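Enciclopedia > Robótica > Demostraciones públicas > Jornada abierta de Skisthorpe

Jornada abierta de Skisthorpe

Demostración pública de manipulación robótica organizada por Wasance en su sede de Skisthorpe. Se celebra en junio, entrada libre. Última edición: 231 asistentes, 7 puestos de trabajo, uno de ellos dedicado por completo a la simulación.

Desarrollo

El puesto simulado corre sobre Juvia, entorno propio de Wasance. Robot blanco de dos brazos, pinzas paralelas, mesa baja con objetos de cocina — un electrodoméstico gris y blanco, una fruta amarillo verdosa en forma de pera, unos palitos delgados. El público elige el objeto y el operador lanza la tarea. Cada turno dura 80 segundos, despues se reinicia el entorno. En la última edición se registraron 1271 intentos, contando los de la mañana, que en ediciones anteriores no se guardaban.

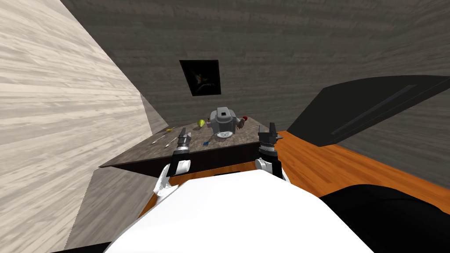 Recepción

Buena acogida entre centros de formación profesional. Críticas por las colas y por la falta de rótulos en la sala. El módulo de agarre, llamado Ong, se publicó mas tarde con documentación parcial — faltan los parametros de contacto.

Artículos relacionados
Wasance
Juvia (simulador)
Ong (módulo de agarre)
Pinza paralela
Manipulación bimanual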